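Intro to Textile Care, Handout 5: Getting Stains Out
Xiaoyan Gu
26 April 2022

OK, so last time we got through fibers, and I promised we'd finally talk about stains. Bring your scrap bundle again, and please label it this time -- I still have one from February with no name on it.

1. Figure out what the stain is made of

I sort stains by what they started as. Protein stains are blood, egg, milk, sweat. Tannin stains are tea, coffee, red wine, most fruit juice. Then there's oil, which covers salad dressing, butter, lipstick and bike grease, and dye, which is your red sock in the white load. Plenty of real stains are mixed. Gravy is protein and oil together, and coffee with milk in it is its own little headache.

If you can't tell, start with cool water. Hot water can set protein, and then you're in for a long afternoon with the enzyme soak.

2. Check the cloth before you touch the stain

Wool and silk don't like enzymes or anything strongly alkaline. (They're protein too, remember the burn test?) Acetate and acetone should never meet. I lost the lining of a very nice coat that way and I'm still a bit sore about it!

Test on an inside seam. Dab, wait, blot with white cloth, and look for color on the cloth.

3. Blot, don't scrub

Work from the outside edge toward the middle with a clean white rag under the fabric. Scrubbing roughs up the fibers, and on a dark cotton shirt you end up with a pale fuzzy patch that looks worse than the stain did. Black knits are the ones I see ruined most often, usually at the front hem.
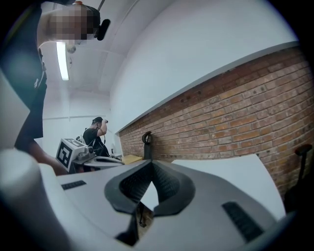
4. Soaking times

For old protein stains on cotton I soak in cool water with an enzyme detergent for 60 minutes, then look, then soak again if I need to. For tannin on white cotton, oxygen bleach mixed the way the package says, and be patient with it. Oil gets dish soap worked in with your fingers while the cloth is still dry, then a rinse as warm as the care label allows.

Never mix chlorine bleach with ammonia or vinegar. I say it every term and I'm going to keep saying it.

5. Keep it out of the dryer

Air dry and look at the spot in daylight first. Dryer heat can make whatever is left much harder to shift, oil especially, and you often can't see oil until the cloth is dry.

For next class: pick two stains from different groups, put each one on cotton and on polyester, and let them sit overnight. Treat them the same way and write up what you see. A page is plenty. Staple the swatches on, please, because tape falls off in my bag.

Related handouts
Handout 2: Burn Tests and What They Tell You
Handout 3: Reading a Care Label
Handout 4: Fibers, Part Two
Handout 6: Ironing and Pressing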